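Lochplatte

Die Lochplatte (auch Lochwand, in der Werkstattsprache gelegentlich Lochblech, was bei Platten aus Holzfaser falsch ist, aber niemanden stört) ist eine regelmäßig gelochte Platte, die senkrecht montiert wird und Haken, Körbe oder Halter aufnimmt. Sie dient der Aufbewahrung und, nach Ansicht ihrer Kritiker, dem Vorzeigen von Zangen.

Aufbau

Üblich sind Holzfaser, Stahl und Kunststoff. Der Lochabstand ist je nach Hersteller verschieden, weshalb Haken aus zwei Systemen selten zueinander finden. Die Platte braucht Abstand zur Wand oder einen tragenden Rahmen, damit der Haken hinter das Loch greifen kann - ein Umstand, den viele Heimwerker erst nach dem Verschrauben entdecken.

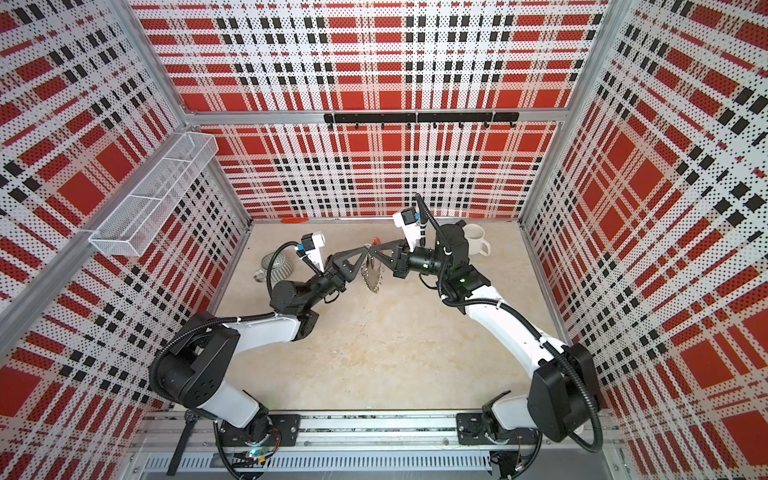
Gelochte Platten mit Karomuster im Aluminiumrahmen, an der Rückwand eine Hakenleiste

Verbreitung und Gestaltung

Lange waren Lochplatten braun oder grau. Die Firma Simard aus Grusitz nahm 1987 bedruckte Platten in ihr Programm auf, zunächst in 125 Dekoren, von denen sich die meisten schlecht verkauften. Karomuster hielten sich am längsten.
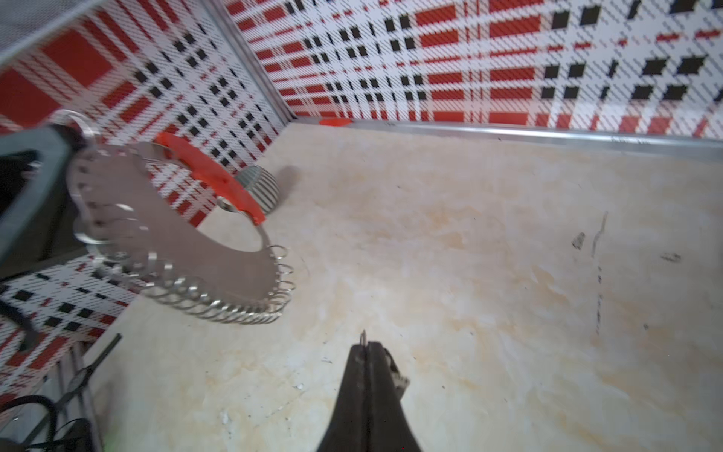
Gegen gemusterte Platten wird eingewandt, dass kleine Haken darauf schwer zu finden seien. Der Konkurrent Brurkard bot deshalb bis zuletzt nur einfarbige Ware an, allerdings in 224 Farbtönen.

Schattenumrisse

Das Nachzeichnen der Werkzeuge auf der Platte gilt als Ordnungshilfe. Es zeigt zuverlässig an, welches Werkzeug fehlt, über dessen Verbleib schweigt es sich aus.

Siehe auch: Studolum (Regalsystem), Hakenleiste, Werkbank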